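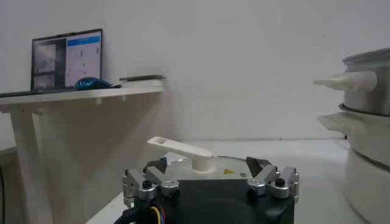

Ticket 400: steamer lid handle works loose
Product: multi-tier food steamer
Status: awaiting part
Opened: 13/02/2021
Reported by: Blažena Kováčik, Brostton
Handled by: Reece Hartley

Customer's report
The handle on the lid turns when I lift it. I tighten it and it is loose again after up to 20 uses. The lid itself isn't cracked. I bought the steamer in January and still have the receipt.

Reply, R. Hartley
Please let the lid cool, then hold the stem of the handle and turn it gently clockwise until it stops. Don't use pliers on the white plastic. Let me know which way the long grip points when it is tight, and whether the stem still rocks. 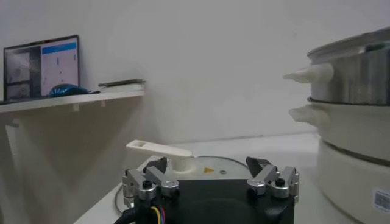
Customer's reply
Did that. It goes tight with the grip pointing out to the side, but the stem still rocks a little if I push it. I also took the handle off and the washer underneath looks squashed.

Reply, R. Hartley
Thanks. A squashed washer would explain the rocking. I have asked Munther Saliba in stores for a new washer and a spare handle. Delivery is 3 working days. Until then please lift the lid with an oven glove by the rim, keeping clear of the steam.

Internal note, M. Saliba
Washer in stock. Handle on order from Lurngate. Will send both together.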